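Why Some Things Are Shiny

Look at a spoon, a sheet of paper and a brick. Light from the same lamp falls on all three, but they do not look alike. The spoon shines. The paper looks flat and pale. The brick looks dull and rough. The differences come from what each surface does with the light that reaches it.

What light does at a surface

Light travels in straight lines until it meets something. At a surface, three things can happen to it. Some of the light bounces off. Some of it goes into the material and is soaked up, which warms the material very slightly. If the material is clear, like window glass, some of the light passes through. Most objects do more than one of these at the same time.

Bouncing is called reflection. Soaking up is called absorption. You see an object when light reflected from it enters your eye.

Smooth and rough

Roll a ball straight at a flat wall and it comes straight back. Roll it at a slant and it leaves at the same slant on the other side. Light follows the same rule. Scientists say that the angle going in equals the angle going out.

On a very smooth surface, all the rays that arrive side by side also leave side by side. They stay in order, so you can see a picture in the surface. A mirror works in this way. On a rough surface, each tiny bump faces its own direction. The rays still obey the rule, but they hit the bumps at different slants and scatter. This is called diffuse reflection. Paper feels smooth to a finger, but under a microscope it is a tangle of fibers, and it scatters light very well.
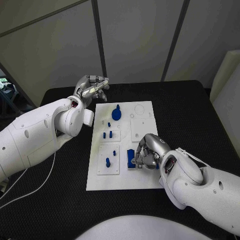

Color depends on how much light is absorbed, and which kinds. White materials send back most of the light that lands on them. Black materials absorb most of it. A white board on a black table is therefore easy to find with your eyes, even in a fairly dim room. Polished metal is a different case. The silver finger segments and knuckle joints have bright spots where they catch the light, and a bright spot of this kind is called a highlight. A highlight on a curved surface is small because only a small part of the curve is tilted at the right angle to send the lamp's light to you. Move your head and the highlight moves too.

Why metals shine

Metals contain many tiny particles called electrons that can move about freely. When light arrives, these electrons move back and forth and send most of the light out again. If the metal is polished, the light leaves in good order and the surface shines. If the metal is scratched, the light scatters and the surface looks gray – the metal itself has not changed.

Try it yourself

You need kitchen foil, a flashlight and a dark room.

1. Lay a flat piece of foil on a table, shiny side up.
2. Shine the flashlight on it at a slant. Look for the patch of light on the wall or ceiling.
3. Crumple the foil gently, then open it out again.
4. Shine the flashlight at the same slant and look at the patch again.

The patch should now be broken into many small pieces. Each crease is sending light in its own direction.

Words to know

Absorption: the soaking up of light by a material.
Diffuse reflection: light scattering in many directions from a rough surface.
Highlight: a bright spot on a shiny surface.

Text by Shaimaa El Sherbiny. Checked by Berkay Özkan.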